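Down Garment Storage and Folding – Frequently Asked Questions

Kemow Garment Care, Stalirthorpe
Page maintained by Jong-dae Ji. Last revised in July.

Which garments does this page cover?

Quilted jackets, vests and coats filled with down or a down and feather blend. Synthetic-fill items can be folded the same way but tolerate longer compression. Wool coats are covered on a separate page.

Should a down jacket be hung or folded?

Either is acceptable for daily use. For storage longer than 3 months, fold loosely or lay flat. On a narrow hanger the fill settles toward the hem and the shoulder seams carry the full weight of the garment.

What surface should I fold on?

A made bed is suitable. It is wide enough for both sleeves to lie open, and a duvet cover is unlikely to snag a nylon shell. Check for exposed zippers on the bedding before dragging the jacket across it. Set other clothes to one side so that cuffs and zipper pulls do not catch on them.

What is the folding sequence?

Empty all pockets. Close the main zipper to the top and fasten any flaps. Lay the jacket face down and smooth it from the collar toward the hem, pressing air out through the seams with a flat hand. Fold each sleeve straight across the back. Fold the sides in to meet at the center, then bring the hem up to the collar in two turns.
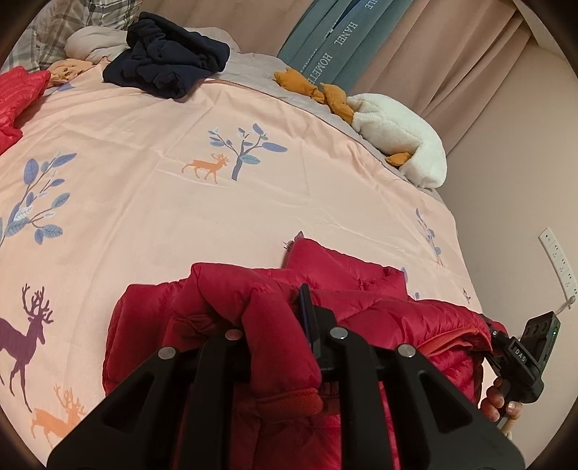 Do not force the last turn. If the bundle springs open, there is still air in the lower baffles. Unfold it one step, press again and repeat. Ribbed cuffs should end up inside the bundle, where they will not be stretched by whatever is stacked on top.

Can I use a vacuum bag?

For transport, yes. For seasonal storage we advise against it. Down that stays fully compressed recovers more slowly, and creases can set in a glossy shell. The Vistow breathable storage bag (medium) holds one adult jacket folded as described.

How do I restore loft after storage?

Shake the jacket from the hem, then from each cuff. Leave it flat for several hours. If clumps remain, tumble dry on low with two clean tennis balls, stopping to break up clumps by hand – check the care label first.

Do jackets need to be cleaned before storage?

Yes. Skin oil on the collar and cuffs darkens over time and attracts moths. The garment must be completely dry before it is folded. A jacket that feels dry on the outside may still hold moisture in the fill.

Can I stack several jackets?

Up to three, heaviest at the bottom. The Cheema shelf box is 33 cm deep and takes three folded adult jackets without compression.

Where do I send other questions?

Use the contact form and select "Storage." Quote item code 249 for questions about the Vistow bag.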